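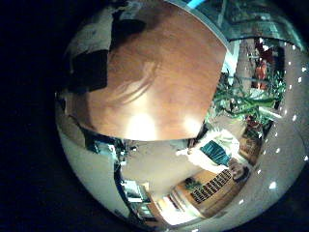
Grellent Wrist Camera Kit: two months with it on a small arm

I ordered the Grellent kit in March, and I've been putting off this review because I kept finding new things to try with it. It's a tiny fisheye camera, a clamp that fits a wrist or gripper, a length of flat cable and a copy of Jestora, the recording software. I paid 400 dollars for the set. For a hobby budget that stings a bit, but I'd buy it again tomorrow!

Setup first. The clamp comes in two halves with four screws, and the printed guide is short and clear. I had the camera on and sending video to my laptop in 37 minutes, and that includes hunting for a hex key (there isn't one in the box, grr). The cable is the best part of the hardware. It's soft and flat and it follows the arm through a full turn without tugging. My last setup used a stiff round cable that pulled the lens off center every time the wrist rolled, so this made me very happy.

The view is wide. Really wide. I had the arm working close over a polished wood surface in a big open room, and the lens took in the wood, the plants, the ceiling lights and the far doorway all together. Straight lines bend like crazy toward the rim, and the picture is a circle with black around part of it, so if you want a flat, normal-looking image you'll need to correct it in software. Jestora has a button for that. It works well in the middle and gets smeary at the sides. I mostly leave it off.

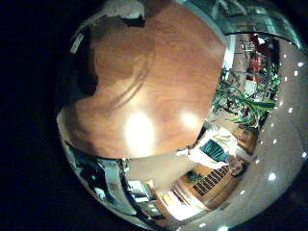 Raw view from the wrist, no correction. Note the glare on the wood.

Glare is my one real complaint. Shiny surfaces under ceiling lights give you bright white spots, and auto exposure doesn't do much about them. Windows and bright doorways blow out too. Manual exposure helps, though the slider jumps in big steps and I'd love finer control. On a matte mat the problem goes away almost completely, so plan your work surface if you can.

Detail in the background holds up better than I expected from something this small. Leaves still look like leaves, and a row of small lights stays a row of separate dots. The video runs at 30 frames a second and I haven't had a dropped clip yet, even in long sessions.

I also tried the Taneck clamp, sold separately for thinner grippers. It's fine, a little fussy to tighten, and you can skip it if the standard one fits. Aquino, the shop I bought from, swapped a scratched lens cover for me in 5 days with no arguing.

If you have a small arm and you've only ever watched it from a tripod across the room, try a camera on the wrist. You start noticing how the arm leans into each move, and I've fixed two sloppy paths already just from watching clips over breakfast. Next up for me is a second camera on the other side of the gripper, once I've saved up.

Posted May 2018 | Contact | Copyright, all rights reserved | Back to top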